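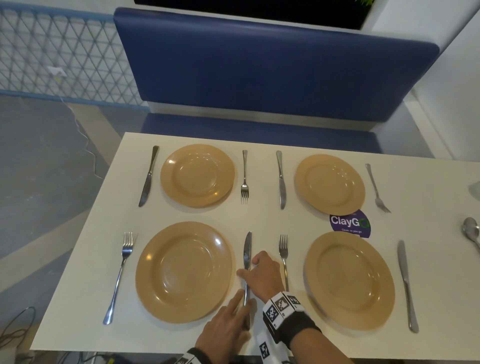
The Skundport seating planner is a desktop tool for couples and coordinators who must place wedding guests before the caterer's final count is due. Our office tested version 2 against a reception list of 199 guests. Tables are drawn to scale, and the smallest layout offered is a table for four, with plates in two rows of two and a knife and fork at each. Larger layouts are built by joining these units, and most users will learn the method in one sitting.

Guest lists import without difficulty. Meal choices and family groupings are kept when a guest is moved – a point on which the earlier version failed. The printed place cards are less satisfactory, as long surnames run onto a second line and the type size cannot be changed.

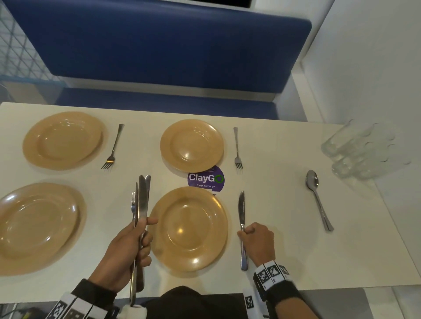 Page last changed: 27 December 2020

Reviewer A-yeong Jin found the venue library useful but uneven. It holds 1,189 floor plans, and many banquet halls are listed without their doors or dance floors. Users should confirm measurements with the venue before printing a final chart. The planner is recommended for receptions with assigned seating. For buffet receptions, the guest list module alone is sufficient and may be licensed separately.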